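We're looking for a deckhand/engineer for the Bornero (and a word about the Wendt)

Hi, I'm Yvonne Ackroyd, and I run the crewing side of Noreo, a very small coastal shipping outfit with two ships and one coffee machine that mostly works. Our second engineer on the Bornero is moving ashore at the end of the summer, so I need somebody who can look after a tired but good-natured diesel and who doesn't mind handling lines when we come alongside. If that sounds like you, keep reading!

The Bornero is a general cargo coaster. She carries grain, fertilizer, timber, road salt in the fall, and now and then something odd like a ferry ramp in pieces. Most trips are short, with a lot of small harbors and a lot of tides. You'll see plenty of your bunk but not always at the hours you'd like. I sailed on her myself as mate until 2020 and I still miss the breakfasts.

What the job is: you'd stand engine room watches under the chief, keep up with the purifiers, pumps and filters, take fuel samples when we bunker, and do your share of the maintenance list (it's long, I won't lie to you). In port you help with mooring and hatches. The main engine had a new set of injectors this spring and she's been running sweetly. The bilge pump on the port side has moods. You'll get to know each other.

What I need from you: a valid engineering watch certificate, up-to-date basic safety training, a seafarer's medical, and enough English to talk on the radio without anybody having to guess. Some time on small ships would be great. If all your sea time is on big tankers I'd still like to hear from you – just be ready for the fact that there's no one to pass the dirty jobs down to.
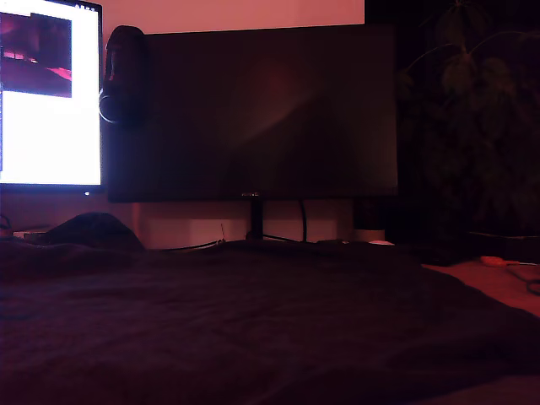
Reading time: 4 minutes

The rotation is four weeks on and four weeks off, and we do stick to it. When a relief gets delayed, you get paid for the extra days and I get an earful from whoever's waiting, so believe me, I try hard. Travel to and from the ship is on us. You get your own cabin with a shower, food on board, and internet that's fine near the coast and pretty hopeless anywhere else.

Crew is six people plus, on some trips, a cadet. The chief has been with us for ages and likes to teach, so bring your questions. We don't do shouting. If you think something's unsafe, you stop the job and say so, and that goes for your first day as well.

Now the Wendt. She's our other ship, a bit older, and she's going into dry dock in August for hull work, a new bow thruster seal and her class survey. I could use an extra pair of hands there for around 37 days, paid by the day. It's grubby work, mostly tank cleaning, valves and chasing paint, but it's a nice way to find out if you like us before signing on for longer. The Cidoleo yard puts us up in a guesthouse down the road and the food there is better than mine.

To apply, send me your resume, copies of your certificates, and a few lines on the last ship you worked on and what you fixed on her. I read those lines first. No fancy cover letter, please. Tell me whether you want the Bornero job, the Wendt job or both, and when you could join.

I'll phone everyone on the shortlist myself, usually in the evening once both ships have sent in their reports. References from a former chief or captain are a big plus – a name and a phone number will do.

Yvonne
Crewing, Noreo
Posted July 24, 2022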